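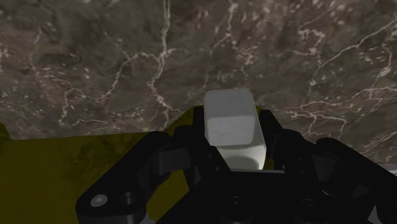

Simulated grasp: gripper closed on a pale block, marble bench setting

Dear So-ying Fu,

Thank you again for your patience while we found our feet with the Skonach kit. Since February we've put it through 600 grasping runs in simulation, and I'm very happy to say the second half of the review is nearly where we hoped it would be (the first half was mostly Wai-kit Kuo and me learning which settings file belonged where!).

You'll remember that Ritbridge sells Skonach as a set of ready-made tabletop worlds, so a small group like ours can try out an arm before paying for time on a real one. Szu-yu Peng has spent most of her hours on the cluttered tables, which are the part of the catalogue we were keenest to see.

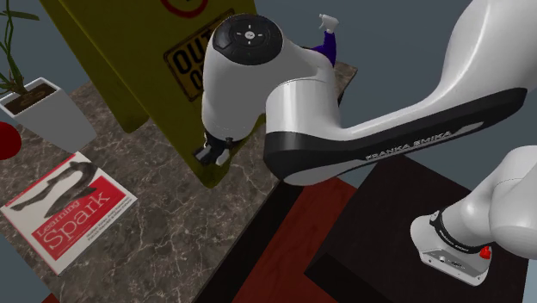
The clutter is where the kit earns its price, in our view. Changing the objects and the light is easy once you know the menus, although the manual is thin and we wrote to the help desk 8 times over colours and surface textures. They were kind and quick every time. Dim lighting still bothers our grasp detector, and Szu-yu would like another fortnight on that before we put a score beside it.

On the money side, we have spent $886 of the licence budget, and the current licence has 28 days left to run. I'd favour renewing it for one more term, and I'd be glad to talk that over whenever it suits you.

With warm thanks,
Hiu-tung Chuang
May 8, 2020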